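Work Order 52

The tower came in from Widside with a note taped over the drive slot: powers on, no picture, please save the letters. The technician peeled off the note, put it in the work order folder and laid the machine on its side on the ribbed table.

The side panel came away in one piece. Inside were the usual parts in the usual places, and a smell of old carpet. The technician wrote down the smell. The form had a field for it.

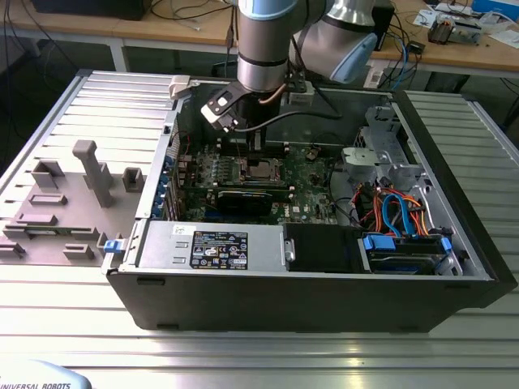 Work order 52, cover off, memory slots near the CPU socket.

Widside had been a shipping office until September. It had kept one computer for bills and used the same computer for letters to a client called Liltetti, which had never bought anything. The intake sheet put the letters at 200. The bills were listed as "not needed."

The first test was memory. The fault code was 3 beeps, a pause, then 2. The technician looked it up in the shop binder and found the line crossed out in pencil, with a different meaning written beside it in the same pencil. Both meanings were copied onto the form.
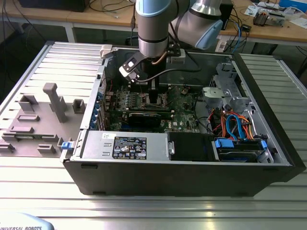 The drive was the second concern. It sat in its bay at the lower corner with its blue tabs, below the loops of cable, and it was the only part the owner had asked about. Procedure was to leave it alone until the board had been checked. The technician followed procedure and read the intake sheet again.

Under "reason for repair" the owner had first written "business." This was struck out. Under it was written "I would like to know if I ever said it."

The form had no field for that. 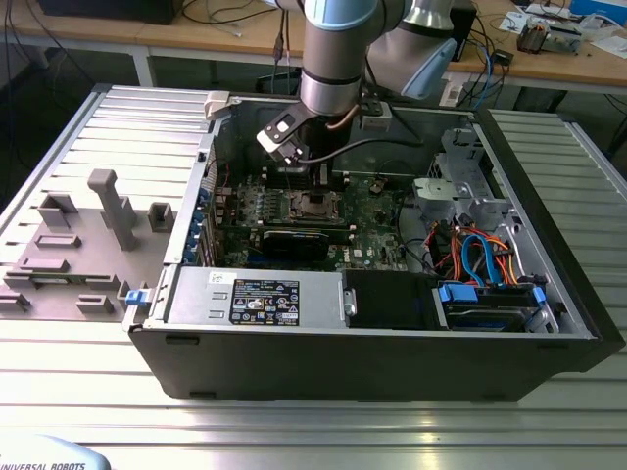 PART TWO: THE DRIVE

At four in the afternoon the board was marked as pending and the drive was copied to a shop disk labeled Nam. The copy finished without errors. The folder of letters opened in date order. Most of them concerned freight rates. They were polite, and each one was a little longer than the last.

The technician was permitted to open one file to confirm the copy was sound. The rule did not say which. The technician opened the last.

It was addressed to Liltetti and concerned a late crate at the Traltutent depot. The crate took up one paragraph. The rest did not concern freight.
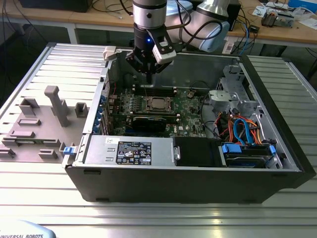 PART THREE: RETURN

The form was completed at six. Memory: see notes. Board: pending. Drive: readable, copied in full. The technician printed the list of file names, clipped it to the owner's note and stopped at the box for remarks, which allowed two lines.

"Files confirmed," the technician wrote on the first. And on the second, after checking the spelling of Liltetti: "Yes, in the last one."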